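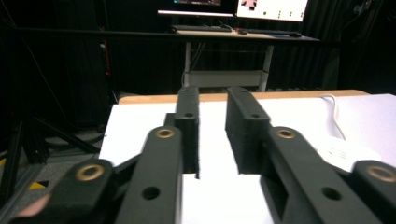

Hand-held gripper closes crooked after a few hours. Is it the bushings?

Zihan Qin
We have a pair of hand-held grippers from Mundilska, used for recording table tasks. The right one started closing crooked in April. It begins the day fine, and by late afternoon one finger lands ahead of the other. Support at Mundilska says "normal wear" and wants to sell me a full set of arms. The log shows 2,980 closes on this one. That does not sound like a worn-out tool to me.

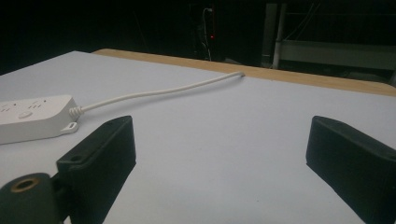 Fingers open, power strip on the left

I already tightened the finger screws. It helped for one morning. Has anyone fixed this without buying the kit?

Ademir Lins
Buy the kit. Mine was the same, new arms, no more trouble.

Aparecida Xavier
I would hold off on the kit. Ademir doesn't say what was wrong with his, and "it went away" is what people say about every part they ever swapped.

Printed arms with brass in them usually go bad at the plastic around the brass. Take the fingers off, hold one arm still and push the pivot sideways with your thumb. If the brass moves in its hole, that arm is done. If it doesn't, the arms are fine and Mundilska is guessing.

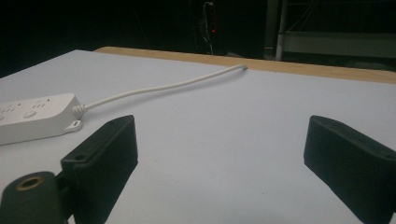 Brass insert in the joint, lower left

My older one went at 1,104 closes and only one arm was bad. I reprinted that arm with thicker walls for the price of the filament. The Godoy forum says to flood the hole with glue. I tried it and got a stuck pivot, so I don't trust that advice much.

Rizwan Sandhu
Agree with checking first, but I'm not convinced it's the arms at all. 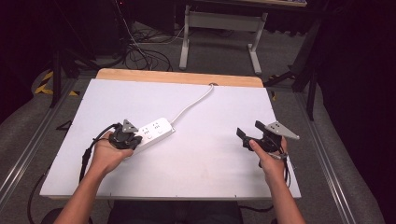

Cable drag is the thing I would rule out before taking anything apart. A hanging cable pulls on the tool all day, and people twist their wrist against it without noticing, which can look a lot like a crooked close. With two grippers in use, as here, each has its own black cable, and the right one hangs down beside the forearm. Tape it loosely to your sleeve, run six or seven closes, then do the same with it hanging free. If the fingers meet evenly both ways, forget I said anything and go do Aparecida's thumb test. Either way, don't keep recording on a gripper you don't trust. We threw out almost a week of work at Zosau over that.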